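How to Build the Wall in Mahjong (and Deal Without Getting Lost)

If you've just bought your first mahjong set, you have probably opened the case, looked at all those tiles and wondered where on earth to begin. Good news: the setup is my favorite part of the game! It's noisy, everybody's hands are in it at once, and after two or three evenings you'll be doing it while you chat about something else.

I'm teaching the three-suit version we play at our Monday table at Gisov, with the winds, dragons and flowers left in the case. It's a great way to learn, as you only have the dots, bamboos and characters to think about. There are four players, and everything below assumes you have four chairs filled.

What you need

A set of tiles, a pair of dice and a square table. A card table is perfect. If the surface is hard, put a mat or a thick tablecloth on it, both for the noise and for the tiles. I started on a bare kitchen table with a used Castusero set and the clatter drove my family out of the room. These days I use a Shimada mat with a low border, and I love it, but an old wool blanket pulled tight works fine.

Step 1: Sort out your tiles

Each suit runs from one to nine, and there are four copies of every tile. That gives you 36 tiles per suit and 108 in total. Before your first game, take the time to line them all up by suit and number. You'll spot a missing tile right away, and you'll also get to know the designs. The one bamboo is often drawn as a bird, which fools everybody the first time. The dots are the easiest to read. The characters have a Chinese numeral on top, and many sets print a small regular number in the corner to help you along.
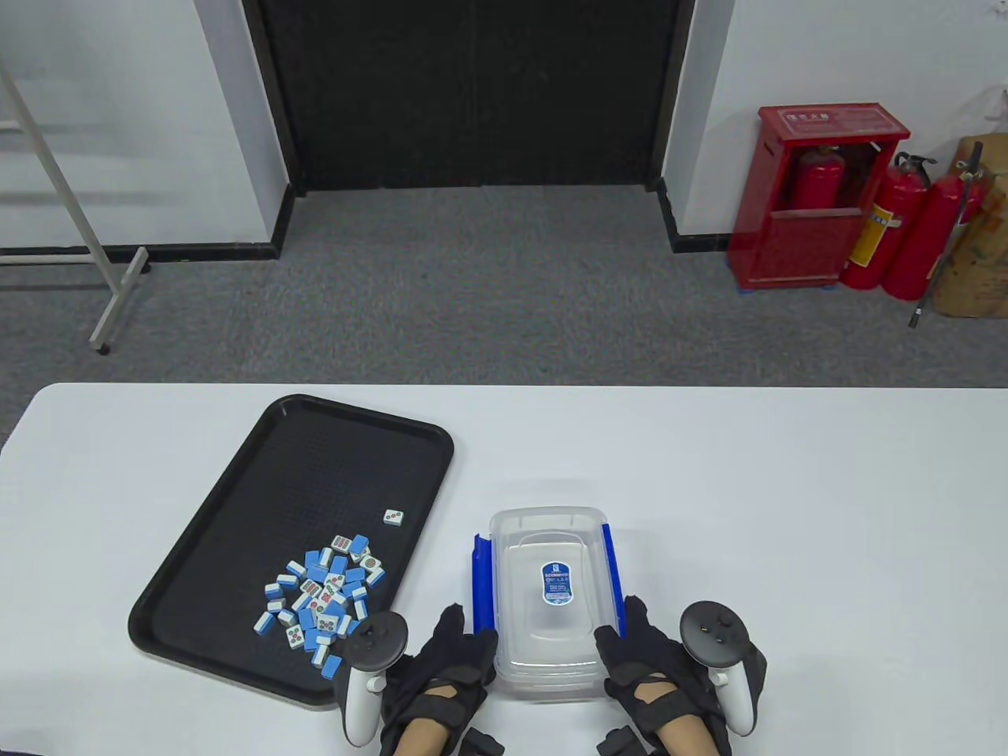
Dots and bamboos in a tray, some face up and some still on their sides or backs.

Step 2: Wash them

Turn every tile face down in the middle of the table and mix. This is called washing, and it's done with flat palms in big slow circles, all four players together. Go on longer than you think you need to. Tiles from the last hand like to travel in clumps, and thirty seconds of lazy stirring won't break them up. If one flips over, turn it back and give that patch another swirl.

Step 3: Build four walls

Each player builds one side. Pull tiles toward you, still face down, and make a row. Then make a second row and lift it on top of the first, so that you have a wall two tiles high.

With this many tiles the sides don't come out even. Two players facing each other build walls 14 stacks long, and the other two build walls 13 stacks long. Dealer and the player opposite take the longer ones at our table.

Lifting a whole row at once is the trick everyone wants to learn. Squeeze the ends inward with your little fingers, support the front with your other fingers, and raise it straight up. Start with 6 or 7 tiles at a time and work up. You will drop a row – we all do – so just turn the tiles face down, mix them a bit and carry on.

When all four walls are done, push them in so they form a square.

Step 4: Break the wall

The dealer rolls both dice and counts that many players counterclockwise, with the dealer as one. So a total of five lands back on the dealer. That player's wall gets broken.

Now use the same total again. Starting at the right-hand end of that wall (that player's right), count that many stacks and make a gap after the last one. Dealing starts on the left side of the gap and moves clockwise around the square.

Step 5: Deal

The dealer takes two stacks, which makes four tiles. Then the player to the right takes four, and so on counterclockwise, until everyone has twelve. After that each player takes one more tile, and the dealer takes an extra one to start the game. You should have 13 tiles, or 14 if you're the dealer.

Yes, the tiles go one way while the turns go the other. It feels odd for one evening and then you stop noticing.

A few things that help

Check your tile count before the first discard. A hand that is one short can't win, and you won't enjoy finding that out near the end.

Angle your wall slightly as the game goes on, so the next player can reach it without stretching across the table.

Racks are lovely if you have small hands or a slippery surface. The plain ones from Gesesier are what our beginners use, and they double as a straight edge for pushing the wall forward.

Next time: what a winning hand looks like, and when to say "pung"!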